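Real saucepan for a play kitchen, good idea or not?
Posted in Play & Learning by Tia Stockdale

Hi all! My daughter turned three in November and she is completely obsessed with cooking. She has a bag of play vegetables that she "makes soup" with every single morning before breakfast, and I love it so much. The trouble is the plastic pots that came with her set. The lids never fit, one handle has snapped already, and nothing bigger than a pea really goes in them.

My sister gave up on toy pots altogether and just handed her twins a real stainless steel saucepan from the back of the cupboard. Has anyone else done this? I'm wondering about size (what holds a whole ear of play corn?), the noise on a hard table, and whether the long handle is a nuisance. Also, any ideas for games that go a bit further than tipping everything in and stirring? We have a low table she can stand at, and she will happily stay there for 40 minutes if I give her something new to try.

Thanks so much in advance!

Lucía Sepúlveda

Yes, yes, yes, do it! We switched to a real pan two years ago and I would never go back. It feels proper to them, it has some weight, and it makes a wonderful clank when the vegetables land in it. My son calls it his "work pan."

We keep it very simple: one saucepan and a few vegetables on a dark table, so the colors really pop. Ours are the chunky molded kind and I can't recommend that sort enough, they're easy to grab and they wipe clean in a second.
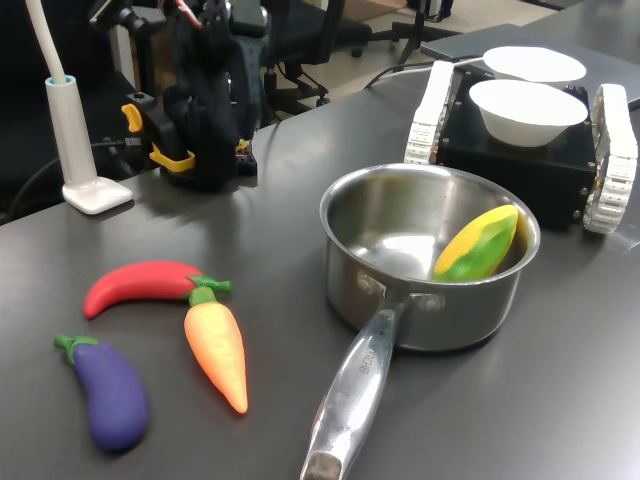

Corn in first, then the chili pepper, carrot and eggplant still to go!

On size, I'd take one of the vegetables to the store with you. I tried it with the corn at Naidoo, the kitchen shop near us, and got some funny looks, but I came home with the right pan. You don't need the whole ear to lie flat. If it leans up against the side that's fine, and children like being able to see what's in there anyway.

Handle: it does stick out a long way. We have a house rule that the handle points along the table and never over the edge, and I like that he's learning it now, before there's a hot stove involved. Pick the lightest pan you can find, too. My mother's old one was lovely but he needed both hands and a lot of grunting to lift it.

Games we love:

Soup orders. I'm the customer and I ask for "one red thing and one purple thing, please." He has to find them and put them in the pan. When that got too easy I started asking for things by shape – something pointy, something fat at one end.

What's missing? Put the vegetables in a line, eyes closed, one goes in my lap. He shrieks with joy every time, even when it's the carrot four times running.

Serving up. Add a couple of bowls and the whole thing changes, because now somebody has to decide who gets what.
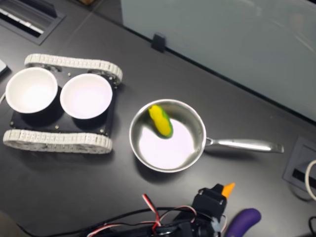
We do a lot of talking with that one. Is your bowl empty? Would you like more? Who gets the corn? It's where most of his new words came from last winter, and he picked up "after you" from somewhere and now says it to the dog. Small round bowls are best, the sort you'd use for dips. Big cereal bowls take over the table and then there's no space left to cook.

For the noise, lay down a thin dish towel on Fridays when Grandpa naps. The rest of the week I just let it clank!

Johannes Ngubane

Check the thrift store before you buy new. Ours was $2. Give the handle a good wiggle first and put it back if the rivets are loose.

Zinhle Visser

Agree with everything Lucía said, and I'm stealing the shape game for my preschool group tomorrow!

One thing to add: run your finger around the rim. A rolled rim is much nicer for little hands than a plain cut edge, and some of the cheap pans are surprisingly sharp. I'd also skip a glass lid at this age. We had one and it spent its whole life on top of the fridge.

If she likes stirring, get her a short wooden spoon and saw a bit off the end if you have to (sand it afterward). The full-length ones tip the pan over when it's only got one carrot in it. And wash the vegetables now and then, warm soapy water in the same pan. My group thinks washing up is the best part of the whole game, so I let them get on with it and keep a mop handy.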